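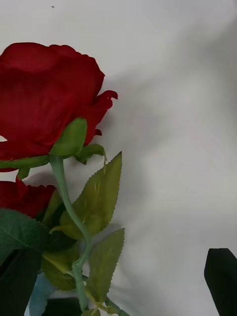 Taking kids to the Navarrete open day – worth it? What do they really show you?

Posted by Ailbhe Tierney, 2020-08-06

Quick one because I have to book tonight. Navarrete has the open day at their robot lab again and I've got a ten year old who is mad for anything with a motor in it, plus my mother who does flower arranging and only wants to come because the flyer says "floral handling demonstration". No idea what that means. Do the robots make bouquets? Is it real flowers? And is it something you watch from behind glass or can you get near and ask stuff. The flyer is useless, just a map and a phone number nobody picks up.

Also the ticket is 4 dollars each, but then there's a line about a "workshop supplement" of 20. Do I need that to see the arms working or is that only for the soldering thing?

Can't do stairs well with my mother so if anyone knows about that too. Thanks in advance, sorry for the rush.

Suha Khoury

Went to the last one, in December. Go. You don't need the supplement, that's for the hands-on room downstairs where they build a little line follower to take home. The arm demos are included in the 4.

It's slow. Warn your kid. If they have seen videos of car factories they'll expect sparks and speed, and what you get is an arm going over to a flower, thinking about it, closing its fingers, lifting. Then somebody types something and it goes again. Mine lasted one round and then got really into it once the presenter let them guess whether the next pick would work. Mine guessed wrong nearly every time and was thrilled.

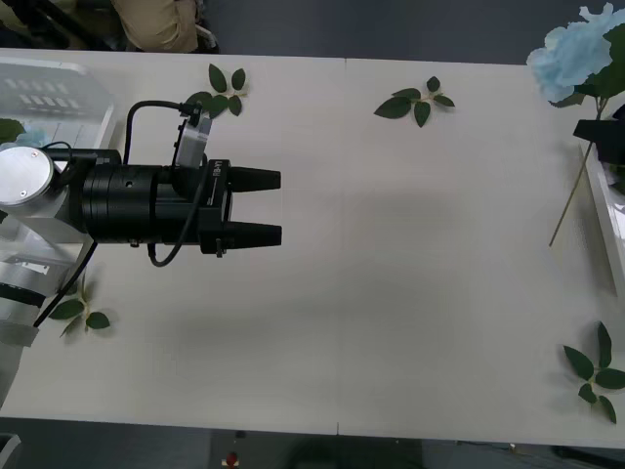

You stand at a rope, no glass. The presenters are mostly students and they are happy to talk, so get your questions in early before the room fills up. After lunch it was a crush and I couldn't hear a word. Ask about the fingers – I asked why not a hand like ours and got a very good answer, two fingers is easier to control and easier to fix when it breaks, and most of the things they pick up don't need more. They also told us stems are harder than the heads becuase they bend and roll, so the arm has to come in at the right angle or it just pushes the thing away.

There's an elevator, left of the main door past the coat racks. Bring a snack, the coffee cart only takes cash.

Declan Fahy

Overrated imo. 10 minutes of watching then 40 people asking the same thing. Parking was a nightmare. The Condov stand in the hall had free pens though.

Aoife Quinlan

Bit more on the flowers, your mother might care. They're artificial, all of them, so tell her before she gets there or she'll be dissapointed. Mine was for about a minute, then she started telling the students how to do it.
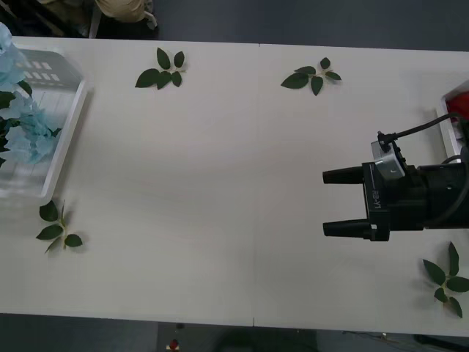 The leaves are what I'd ask about. Everyone crowds in for the blooms but the greenery is the fiddly part, it's small and it lies flat, not much to get hold of. On the table they had leaf sprigs set out well apart from each other, pale blue flowers in a clear tub over at one side, and the gripper open over the white top. My mother wanted to know why so spread out, nothing like a florist's bench. The girl running it said a pile is a different problem, much harder, and first you want it good at one sprig on its own. Fair enough. They'd done 99 picks that morning she said, and kept a tally on a whiteboard, misses too. I liked that they showed the misses.

If your ten year old wants to do something and not just look, try the Gruklow table, there was a joystick thing there with a queue. Elov had one as well but it was off when we passed, no idea if they're back this year. And go at opening time, Suha is right about after lunch. We parked at the library and walked, flat the whole way, benches too.

One thing I'd disagree on, the supplement. If you have a kid that age who likes building, pay the 20. They book out at the door so ring ahead – the number on the flyer does get answered, just only in the mornings.

Contact us | Copyright 2020 | Back to top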